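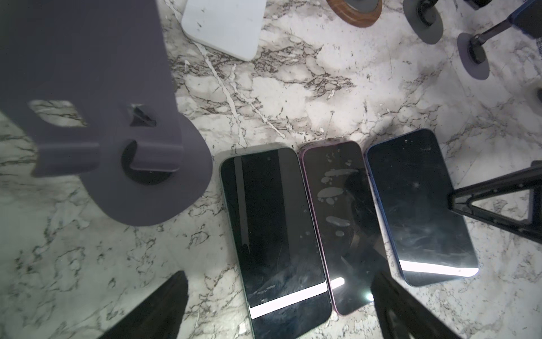
When I moved to Salwood I decided that I would learn the language of my new country by reading only paper. My teacher at the evening school recommended it, and I am an obedient student. For the first month I carried a thick dictionary in my bag, and I was proud of it, although my shoulder was not. A phone lying on the counter with its black screen up looks very innocent, even with smudges and small scratches on the glass, but I know how quickly my hand goes to it when I meet a word I don't understand. With paper I must stop, find the letter, find the page, and on the way I read five other words which I did not need.

I write the new words in a notebook – 19 on a good evening, fewer when I am tired. In December I counted them all and the number was 3,331. I don't say that I know them. Perhaps I know 300 so well that I can use them at the bakery without preparing the sentence first.

The difficult part is still listening. In the bus to Ikudon people speak as if they had one long word from the first stop to the last. I understand "ticket" and "rain" and sometimes a whole complaint, and then I am happy until the evening.

Now I am reading a novel for children, 70 pages, with large letters. It is about a goat who wants to live in a lighthouse. I am on page 41 and the goat has just been refused for the second time. I looked up "refused" twice also, in the same evening, and on Tuesday's list it was already there – in my own handwriting, with a line under it.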